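보낸 사람: Raed Smadi
받는 사람: 책상정리 메일링 리스트
날짜: 2024년 5월 25일
제목: Re: [책상정리] 안경집 보관 위치와 하드 케이스 규격

Hussam Saab 님이 쓰신 글:
> 지난번에 공용 책상 위 물건 배치 기준을 정리하다가 안경집 항목에서 멈췄습니다.
> 현재 초안에는 "안경은 케이스에 넣어 책상 안쪽에 둔다"라고만 되어 있습니다.
> 확인하고 싶은 것은 다음과 같습니다.
>
> 1) 하드 케이스와 파우치를 같은 항목으로 묶어도 되는지.
> 2) 케이스를 연 상태로 두는 것을 허용할지. Gravesness 쪽 사용자들은 작업 중에
> 안경을 자주 썼다 벗기 때문에 매번 닫는 것은 번거롭다고 합니다.
> 3) 컵과의 간격을 숫자로 적을지.
> 4) 안경을 넣는 방향을 지정할지.
>
> 11월 개정 때 한 번 빠진 항목이라 이번에는 문구까지 확정했으면 합니다.
> Khalaf 쪽에서 받은 의견은 2)번에 대한 반대 하나뿐입니다.
> Hussam

Hussam 님, 리스트 여러분,

순서대로 답합니다. 3)번은 초안과 의견이 조금 다릅니다.

1) 하드 케이스와 파우치

분리하는 쪽에 찬성합니다. 파우치는 렌즈 표면의 긁힘은 막아 주지만 위에서 누르는 힘은 막지 못합니다. 책상 위에서 안경이 망가지는 경우는 대부분 책이나 노트북을 위에 내려놓을 때입니다. 얇은 금속테는 이때 다리 경첩보다 코받침 쪽이 먼저 틀어지고, 한 번 틀어지면 손으로 되돌려도 좌우 높이가 정확히 맞지 않습니다. 파우치에 넣은 안경은 책상 위가 아니라 서랍에 두는 것으로 적고, 책상 위 보관은 하드 케이스에 한정하면 됩니다.

재질은 지정하지 않았으면 합니다. Nurdale 사무실에서 쓰던 목록에는 재질란이 있었는데, 사용자가 겉면만 보고 판단하다 보니 기재 내용이 제각각이었습니다. "눌러서 들어가지 않는 뚜껑"이라는 조건이면 충분합니다.

2) 열어 둔 케이스

허용하되 조건을 붙이는 안입니다. 열린 하드 케이스는 뚜껑이 뒤쪽으로 서 있기 때문에 닫힌 것보다 깊이와 높이를 더 차지합니다. 선반 밑이나 모니터 받침 밑에 밀어 넣으면 뚜껑이 걸리고, 그 상태에서 당기면 본체가 앞으로 넘어갑니다. 따라서 열어 둘 때는 위쪽이 트인 자리에 놓고, 뚜껑이 사용자 반대편으로 가게 둡니다. 이렇게 하면 안경을 꺼낼 때 손이 뚜껑을 넘지 않아도 됩니다.

Khalaf 쪽의 반대 이유는 먼지로 알고 있습니다. 타당한 지적이지만 작업 시간 동안 쌓이는 양은 문제가 되지 않습니다. 자리를 비울 때 닫는다는 문장을 하나 넣으면 양쪽 모두 받아들일 수 있을 것입니다. 스프링식 뚜껑은 손을 놓는 순간 세게 닫히는 것이 있으니, 안경다리가 완전히 접혔는지 보고 닫아야 합니다. 다리 끝이 테두리에 걸친 채로 닫히면 팁 부분에 자국이 남습니다.

3) 컵과의 간격

초안의 220 mm는 유지하기 어렵습니다. Drostivwood 상판은 폭이 1000 mm와 800 mm 두 종류입니다. 800 mm 상판에서 키보드와 노트를 빼고 나면 220 mm를 비울 자리가 사실상 없습니다. 지켜지지 않는 숫자를 적는 것보다 위치 관계를 적는 편이 낫습니다.

제안하는 기준은 이렇습니다. 컵은 안경집의 바로 앞에 두지 않습니다. 컵을 집으러 가는 팔이 케이스 위를 지나가지 않는 쪽에 둡니다. 오른손으로 마시는 사람이면 컵은 오른쪽, 케이스는 왼쪽이나 가운데입니다. 상판 가장자리에서는 둘 다 최소 20 mm 안쪽으로 들여놓습니다. 이 숫자는 상판 폭과 관계없이 지킬 수 있으므로 남겨도 됩니다.

케이블도 같은 항목에서 다루어야 합니다. 상판 위에 커넥터 끝이 나와 있는 짧은 케이블은 케이스 밑에 깔리기 쉽고, 깔린 채로 케이스를 밀면 본체가 기울어집니다. 케이스를 놓기 전에 밑면이 닿을 자리를 비운다, 정도로 적으면 됩니다.

4) 넣는 방향

지정하는 데 찬성합니다. 문구는 "다리를 접어 케이스의 긴 방향에 맞춰 눕힌다"가 좋겠습니다.

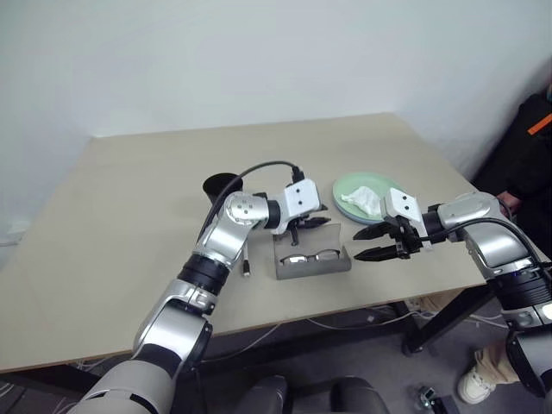

렌즈의 볼록한 면을 위로 할지 아래로 할지는 케이스마다 안쪽 곡면이 달라서 일률적으로 정하기 어렵습니다. 넣었을 때 좌우로 흔들리지 않고 뚜껑이 저항 없이 닫히는 쪽이 맞는 방향입니다. 안쪽 천에 모래나 부스러기가 있으면 어느 방향으로 넣어도 렌즈가 긁히므로, 닦는 천은 케이스 안에 접어 두되 렌즈와 뚜껑 사이에 끼우지 않도록 합니다. 두껍게 접힌 천이 렌즈를 누르는 경우가 있습니다.

꺼낼 때는 한쪽 다리만 잡고 들어 올리지 않습니다. 가운데 브리지나 양쪽 테를 같이 잡습니다. 금속테는 한쪽 경첩에만 힘이 걸리는 일이 반복되면 나사가 풀립니다.

정리한 문구안입니다. 그대로 붙여 넣으실 수 있게 적습니다.

안경 (책상 위)
하드 케이스에 넣은 것만 책상 위에 둔다. 파우치에 넣은 것은 서랍에 둔다.
작업 중에는 케이스를 열어 둘 수 있다. 뚜껑은 사용자 반대편을 향하게 하고, 위쪽이 트인 자리에 놓는다.
자리를 비울 때는 닫는다. 닫기 전에 다리가 접혔는지 확인한다.
컵은 케이스 앞에 두지 않는다. 컵과 케이스 모두 상판 가장자리에서 20 mm 이상 들여놓는다.
케이스 밑에 케이블이나 커넥터가 깔리지 않게 한다.
안경은 다리를 접어 케이스의 긴 방향으로 눕힌다.

용어 하나만 덧붙입니다. 초안에서 "안경집"과 "케이스"가 섞여 쓰이고 있습니다. 제목에서는 "안경집", 본문에서는 "케이스"로 통일하거나 아예 한쪽만 쓰는 것이 좋겠습니다. 저는 어느 쪽이든 괜찮습니다. "상판"과 "책상면"도 마찬가지인데, 이쪽은 Drostivwood 도면 표기에 맞춰 "상판"으로 가는 것을 제안합니다.

선글라스와 보안경은 이 항목에 넣지 않았습니다. 보안경은 부피 때문에 일반 하드 케이스에 들어가지 않는 것이 많아 별도 항목이 필요합니다. Nurdale 쪽에서 쓰는 걸이형 보관 방식의 문구를 갖고 계신 분은 리스트로 보내 주십시오.

Raed Smadi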